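Recording simulated demos: your questions

I'm Triin Zariņš and I look after the demo set for Drenda, our simulated tabletop arm. I get the same handful of questions most weeks, so I've put them all on one page!

What counts as one example?
One go at the task, start to finish, with every camera saved alongside the joint positions. We had 1245 at the end of June and kept 1164 of them.

Which views do I need to save?
All three, please: the gripper camera, the one looking down on the table and the wide one of the room.

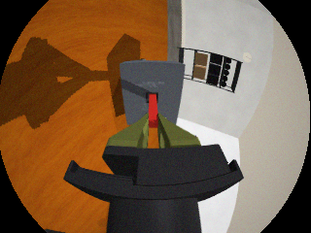
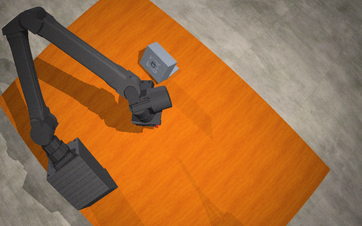
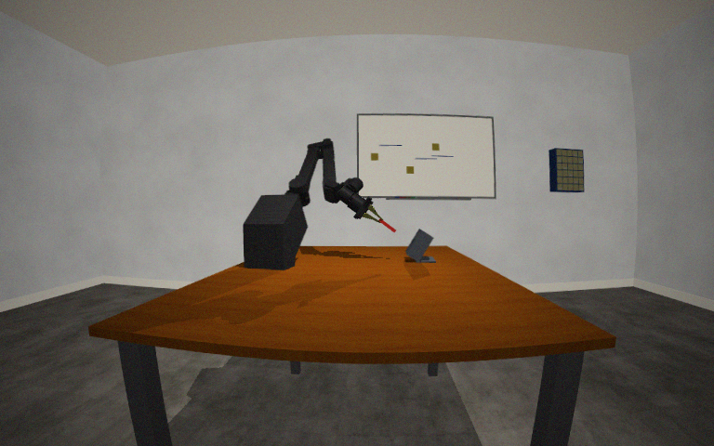
Can I leave one out to save disk space?
I'd rather you didn't. I tried training on the wide view alone (quicker to load, lovely and tidy) and the arm got very vague over the last few centimetres.

My hand wobbled halfway through. Should I bin it?
No, keep it! A wobble you recover from is useful. Bin it if the simulator froze or you forgot to press record, which I still do.

How many should I do in one sitting?
About 40, then have a cup of tea. I get sloppy after that and it shows in the paths.

Do you change the lighting?
Yes, and the start position too. Pick a new seed from the Retby menu before each batch of 8 and write it in the notes box.

Where do I upload them?
Into the shared Yeh folder, under your own initials.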